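参观 Ondico 布袋整理间

2019-09-02 文/本刊通讯员

阅读 383 分享 2 评论 0

Ondico 的整理间在老厂区二楼,从货梯出来左转就到。这里不生产袋子,只接别人做好的折叠购物袋,检查、撑开、抚平、折好,再送去装箱。今年六月才开始接待外来参观,每批人不多,提前写邮件就能报名,不收费。

带我们看的是久保加奈子(Kanako Kubo),她在这里管质检。进门先换鞋套,手机可以带,但是不能拍墙上的订单表。走廊一侧堆着刚到的货,纸箱上写着客户名字,我们去的那天主要是 Gelumon 的一批花布袋,一共 600 只,要在当天下午折完。

整理间比想象中安静,没有流水线,只有几排桌子。久保说早先用过长条案子,两个人面对面做,袋子容易混,后来改成一人一桌。灯装得偏低,偏白,看薄料子上的抽丝比较清楚。窗帘白天也拉着,怕太阳光让颜色看不准。

工序本身不复杂。袋子从箱里取出时是揉成一团的,先找到袋口,两边提起来撑开,看里面有没有线头,再看两侧的缝线是否对齐。薄而光滑的料子最麻烦,一松手就塌下去,袋口又合上了,得重新找。印花的比素色的难查,小污点藏在花里看不出来,要把布绷紧了看。久保的要求是先看口,再看底,顺序不能反。

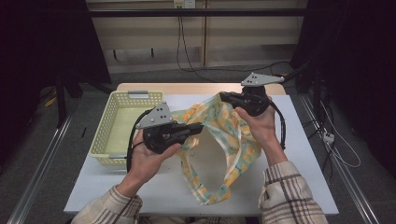
折叠与装筐

撑开检查之后是折叠。袋子平放在桌面上,提手向里收,两侧往中间折,再从底部往上卷,最后塞进自带的小套里。没有小套的就折成方块,用纸条箍住。料子滑,卷的时候要一路压着走气,不然到一半就鼓起来。我试折了两只,第一只卷歪了,第二只勉强能装进套里,久保看了一眼,拆开重折了。

塑料筐是按客户配的,折好的放进筐里,竖着排,不叠压。筐壁有孔,拎起来轻,也不积灰。装满以后连筐一起推到隔壁称重,重量不对就说明数错了,要整筐倒出来重新点。负责称重的 Kanokwan Wongsuwan 来自泰国,中文说得很好,她给我们看了一本登记簿,退回来的袋子一只一行,写明毛病在哪里。那一页上最多的是袋口包边脱线,其次是提手长短不一。

有人问退货怎么处理。能补的在里间补,里间有缝纫机,当天没有开。不能补的退给供货的 Wivex,由对方换货。也有少数客户愿意打折收下,做仓库里自用的袋子。

最后看的是样品架,编号排到 113,从无纺布到很薄的涂层布都有,可以上手摸。我个人喜欢一款深绿色的,提手宽,装重东西不勒手,可惜已经停产。旁边还有一排旧款标签,纸面发黄了,久保说留着是为了对版。

几点参观信息:全程一个多小时,没有讲解资料,想记数字的自己带本子。整理间不设座位,要一直站着。楼下没有停车位,从公交站走过来要过一条没有红绿灯的马路。厂门口的 Đỗ 家越南粉中午人多,参观完了过去刚好赶上第二轮。

最后更新:发布当日,补充了报名方式

分享 2 收藏 0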